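About us | Company

Updated March, by the Flivulby web team

Flivulby supplies and launders bed and table linen for guest houses, small hotels and residential colleges. The company works from a single site in Brundcombe and serves 133 accounts, most of them on a weekly exchange.

Stock is held in two ranges. Restrepo is a plain-weave cotton in 12 colours, cut as fitted sheets, flat sheets and tablecloths. Ondska is a polyester-cotton blend, supplied in white only, with a lower drying time and a shorter list of sizes. Both are hemmed on site. Fitted sheets are made to three mattress depths; other depths are cut to order and carry a longer lead time.

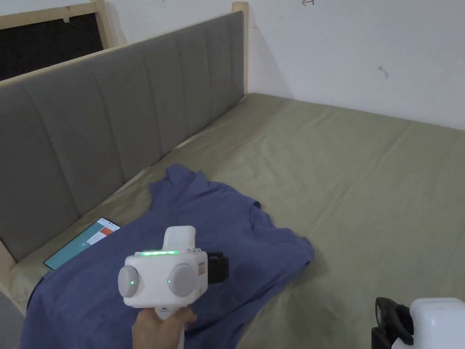

Olive tones, on a bed and on a tabletop.

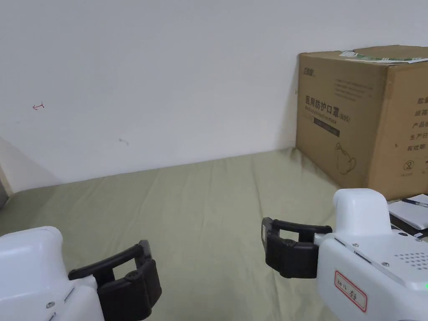
How the exchange works

Each account has an agreed stock level, set at three times the daily requirement. Used linen is collected in numbered sacks and logged on arrival. It is sorted by fibre and colour, washed, pressed and inspected on a light table. Items with holes, fixed stains or failed elastic are withdrawn and replaced from reserve at no charge, up to 541 items a year across all accounts. Replacements beyond that figure are billed at cost.

Water and heat

Rinse water is filtered and used again for the first wash of the next load. Heat from the dryers warms the incoming supply. Meter readings are kept for each machine and are open to account holders on request.

Opening an account

The smallest account we accept is ten beds. Send a list of mattress sizes, including depth, and table sizes if cloths are needed. Collections start from 6 am. Trade counter: Unit 481, side entrance.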